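wakmont-chopsticks: data card

Version 2, Thursday, October 15, 2026
Maintainers: Valquíria Meireles, Reinaldo Brito

Summary

This set compares two finger pads on the same hand-held gripper. The task is to pick up long chopsticks from a cloth-covered table and put them in a cup with other utensils. We call the pads Tidska (soft) and Olel (firm). Those are our own names and they appear in the file names, so please keep them if you redistribute.

There are 443 episodes. Version 1 came out in April and had the Tidska pads only.

Why chopsticks

We wanted something thin, long and light that lies flat. With a thick handle both pads did fine and we learned nothing from it. A chopstick leaves very little room between the pad and the table, and two lying close together are easy to grab by mistake.

Setup

Table with a patchwork-print cloth, a cup of utensils toward the back, chopsticks in front of it. The cloth stays on for every episode. It is busy on purpose – our first tracker lost its place on plain tabletops, and the print gave it plenty to hold on to. 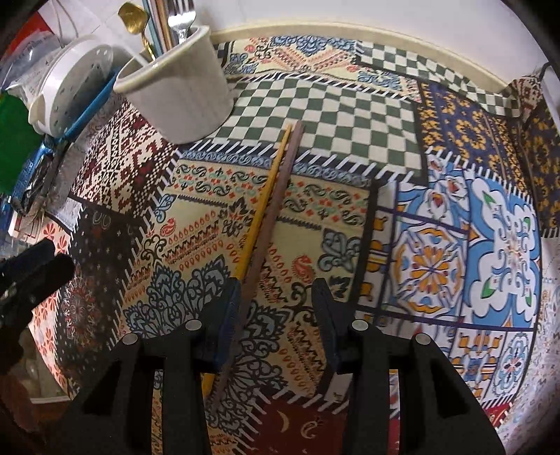
Yellow chopstick and a darker one, seen from the gripper camera in both views.
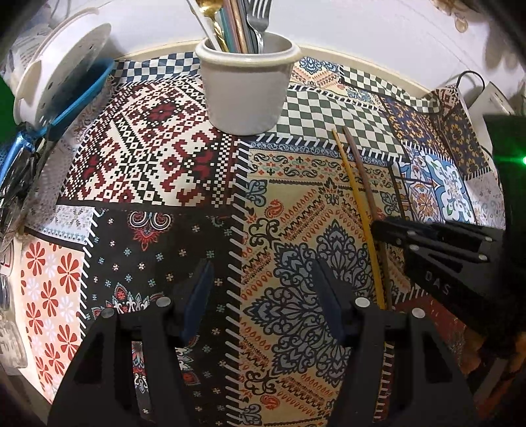

Chopstick positions change between episodes. We didn't mark start positions on the cloth. Each operator was told to lay the sticks down without aiming for anything.

Files

episodes/ has one folder per episode, with video, gripper opening and pose.
labels.csv has the pad name, operator initials and result.
calib/ has the lens calibration. Use it. The view bends a lot toward the corners and straight sticks will look curved if you skip this step.

Result labels

ok: both sticks in the cup
one: a single stick in the cup
drop: stick fell after the pads closed
miss: pads closed on cloth or air

Reinaldo labeled everything and Valquíria checked a sample. They disagreed mostly on drop versus miss.

Known problems

In 9 episodes the gripper opening was logged late. They are listed in late.txt and left out of the default split.
The lighting was not controlled.
Pose drifts when the camera gets very close to the cloth.
The Baumgart loader from version 1 still opens these files but ignores the pad column.

Loading

Run load.py with the path to episodes/. Add --pad tidska or --pad olel to get one pad only. The default frame cap is 2000 per episode, which you can raise with --max.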